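Print this page | E-mail this page

Home | Tickets | Hardware | Recording | Log out

Search tickets Go Advanced

Ticket 1587: Left and right hands swapped in jacket folding recordings

Project: Sturkska (garment folding)
Component: hand grippers, recording software
Site: Gurner
Status: Closed, fixed
Priority: High

Reported problem

Playback of the jacket folding demonstrations shows the two hand tracks swapped. When the demonstrator closes the left gripper, the jaw width changes on the right track. Position is swapped too. Video is fine, and each camera view plays at the right speed. The fault shows up in every session recorded after the Skodex recorder was updated at Gurner. Older sessions play back correctly.

Steps to reproduce

1. Start the recorder with both grippers switched off.
2. Switch on the right gripper first, then the left.
3. Wait for both to show green.
4. Record a short demonstration using the left hand only.
5. Open the file in the viewer. The motion is on the right track.

If the left gripper is switched on first, the tracks are correct.

Log

Entry 1. Asked the site for one good file and one bad file. Both received. The header lists the same two serial numbers in both, but in opposite order.

Entry 2. Swapped the USB cables at the hub. No change. Swapped the hub for a spare. No change. Cables put back as they were.

Entry 3. Recalibrated both jaws, fully open to fully closed. The widths read correctly on each unit, so the sensors are not at fault. Recorded 11 test files, changing the switch-on order between them. The swap follows the order every time.

Entry 4. Cause found. The old recorder read the hand assignment from the station file. The new one gives "left" to whichever gripper answers first and ignores the station file unless strict mode is on. Strict mode is off by default after the update.

Entry 5. Turned on strict mode at Gurner and restarted the recorder. Repeated the steps above in both orders. Tracks are correct in both. Also checked with a full jacket demonstration, zipper side up, two grippers. 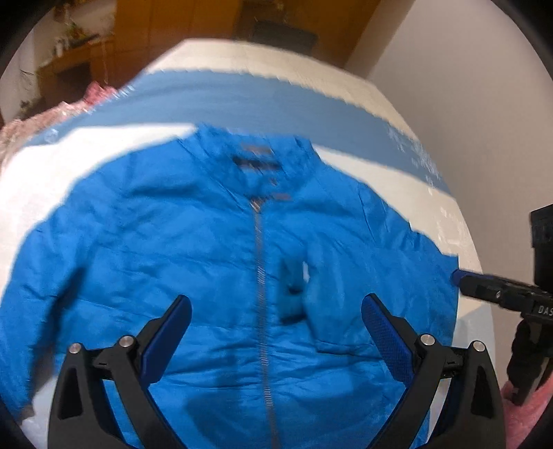

Page last changed: September 13, 2024

Entry 6. Checked what to do with the bad files. There are 291. The tracks can be swapped back without recording anything again, but the camera streams must stay where they are. The repair script was changed to leave video alone. Ran it on a copy first and compared jaw closings against the video in the files that had both hands working at different times. All matched.

Entry 7. Ran the script on the full set. The originals are kept in the archive folder under this ticket number until the next training run is finished. Do not train on them. The policy trained in May used only older files and does not need to be redone.

Fix

Set strict_hands = 1 in the station file, then restart the recorder. Closing the window is not enough, the background process has to stop as well. Any station on the new recorder needs the same change. Wanyama is still on the old version and should be changed when it is updated.

Related: ticket 1940 (recorder should show a warning when the hand order does not match the station file). Open.

Print this page | E-mail this page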